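Walk-in interview for warehouse job - what to bring and does the time matter?

Posted by millrow_58 on 17 June 2026

I have a walk-in interview coming up at Jurkell for a packing and dispatch job. The ad says freshers can apply, 12th grade or equivalent, and to come between 9 and noon with "all documents". It doesn't say which documents. I finished school in December and have only done two months of paid work, helping in a stockroom at Brasthorpe, and they never gave me a letter when I left.

Do I need originals or are copies fine? Does it hurt to show up closer to noon? The bus from my side of town gets in at 10:40 and the earlier one is at 6. Also, a man on the phone told me there is a 200 registration fee to be paid before the interview. Is that normal?

katona_lane

Do not pay the fee. A real employer doesn't charge you to be interviewed. Call the main number on the company's own site, not the number in the ad, and ask if the opening is real and who is running the interviews.

For documents, take originals and two sets of copies. Originals are for showing only, so don't leave them with anyone. I would bring:

- photo ID
- school certificate and mark sheet
- two or three passport photos
- resume, one page
- proof of address
- bank details, only if they make an offer
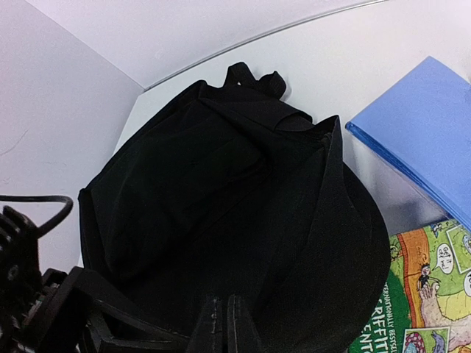
Photo: katona_lane

Keep the papers in a stiff folder so they stay flat. A plain bag is fine for a warehouse interview. Some places ask you to leave bags at the gate, so carry the folder in your hand when you go in.

About Brasthorpe - put it on the resume anyway, with the months you worked and what you did. If you have a pay slip or a bank entry showing the wages, bring a copy of that. You can still ask them for a letter. I asked for mine half a year late and got it in a week.

dockside76

Go early if you can. When I went to the one at Brundance they handed out numbered slips and stopped at 58. People who came after that were told to leave a resume in a box and go home. I don't know if Jurkell does it the same way. If 10:40 is the only bus you can take then take it, but I would do the 6 and wait.

Wear closed shoes, they may walk you around the floor.

r_t_1808

same thing happened to my cousin with the fee, the number stopped working the next day. dont pay

76 people found this page helpful - 4 comments - Share

Contact us | Copyright Work Help Board | Back to top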